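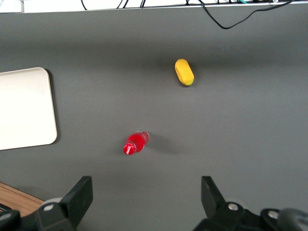

Finding and fixing a gripper that drops objects halfway to the tray

This page covers one fault on small two-finger arms: the gripper closes on an object, lifts it, and lets go during the move to the tray. It was written for the Jerketti arm running the Stidow controller, but the checks apply to most arms with a servo-driven gripper and a wrist camera.

Symptoms

The pick looks normal. The fingers close, the arm rises, and the object falls somewhere between the pick point and the tray. The controller reports a completed cycle and no error. Soft objects such as a sponge usually survive the trip. Smooth, hard, round ones, such as a small plastic bottle on its side, do not.

On our arm the fault appeared in 9 of 44 bottle picks and in none of the sponge picks. That difference is the first clue. Foam deforms and hides a loss of grip force. A rigid bottle needs steady force, and it slides out as soon as the force falls off.

Before you start

Stop the program and cut motor power at the switch. A software pause is not enough, as the gripper servo still holds position and can close on a hand. Support the arm before cutting power if yours has no brakes. Ours does not, and it will drop onto the table.

Step 1. Check the finger screws

With power off, hold each finger near the tip and try to rock it. There should be no play at the pivot. If a screw turns without resistance, take it out, clean the thread, apply a small drop of medium threadlocker and refit it. Tighten until play is gone and the finger still swings freely. An overtightened pivot loads the servo and leads to the same fault by another route.

Step 2. Check the cable at full reach

Move the arm by hand through the whole path from the pick point to the tray. Watch the gripper cable at each joint. It should never go tight. A cable that pulls at the connector can interrupt the servo supply for an instant, and the fingers relax.

Keep slack cable clear of the work area as well. A loop lying on the table can be caught by a finger on a far pick.

Step 3. Read the servo log

Restore power and run 30 picks with the bottle, logging gripper current and temperature. Compare the current at lift with the current just before the drop.

A sudden fall to zero points to the cable or connector. Go back to Step 2.
A slow fall with rising temperature points to overload protection in the servo.
Steady current with a drop anyway points to worn or dirty finger faces.

Ours was the second case. The close command was set to 100 percent travel, so the servo was stalled against the bottle for the whole move. Its protection cut the torque, and the controller did not pass the flag on. Deirdre Doherty found the flag in the raw servo registers on 10th April - it had been set on every failed pick.

Step 4. Change the close command

Replace the fixed position with a close-until-contact move, then hold at a reduced current limit. Start low and raise the limit in small steps until the bottle stays put through the full path. Do not disable the overload protection. It is there to keep the motor from burning out.

Step 5. Make the fault visible

Add a check after the lift and another before the release. If the overload flag is set, or the finger gap is smaller than the object, stop the arm and report a failed pick. On the Stidow controller both values can be read in the cycle script.

Repeat the test from Step 3 with the same bottle and the same path, and keep both logs. If drops continue with the flag clear, clean the finger faces with alcohol and run it again before replacing any parts.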